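Talidel update: training on rendered rooms

The Talidel group spent most of the summer on one question: how much can a two-armed robot learn about tidying dishes before it touches a real dish? Bronisława Kaczmarczyk, who leads the simulation work, gave a short report to the lab on 5th September, and I summarize it for those who were traveling.

The method is simple to explain. A person guides the simulated robot through a task, and the software saves the arm positions together with the view from each camera. The policy then learns to repeat the movements from the images alone. In May the group had 8 room layouts. Since then they wrote a generator, called Ngau, which changes the walls, the floors and the objects between one episode and the next. The training set now has 592 episodes, and the plan is to stop at 600.
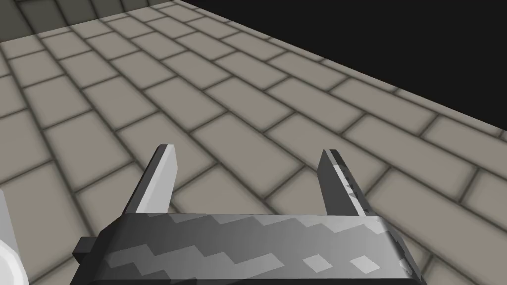
The wrist view was the difficult part. When the gripper is open and far from any object, the policy receives mostly floor, and the older version learned to trust the floor pattern too much. If the tiles changed, the arm hesitated or went to a wrong place. Arif Wijaya tested a small modification: during training, the floor and wall textures are replaced at random, but the fingers keep their normal look. With this change the arm reached the dishes much more often in rooms it had not met before. The exact numbers are still being checked, so I do not print them yet.

The second change concerns the two arms. Before, each arm had its own policy, and sometimes both wanted the same plate. Now one policy controls both of them and it sees all views together. Training takes longer — 2 days on our machines — but collisions became rare.

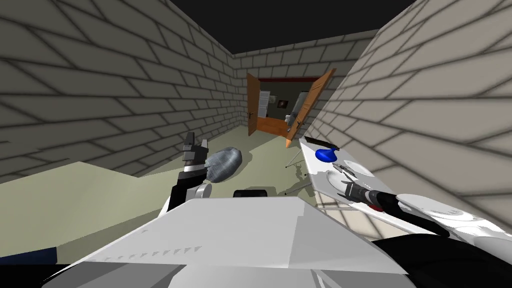
Both arms in the simulated corridor, with the right gripper above the tray.

Thin objects remain a problem. Plates are mostly fine, while cutlery is often missed or pushed away. Arif thinks the image resolution is too low, and Bronisława suspects the contact model. They will test both ideas on the Hullus cluster before moving anything to the real robot in the Grotton building. Colleagues who want to try the Ngau generator can write to Arif for access.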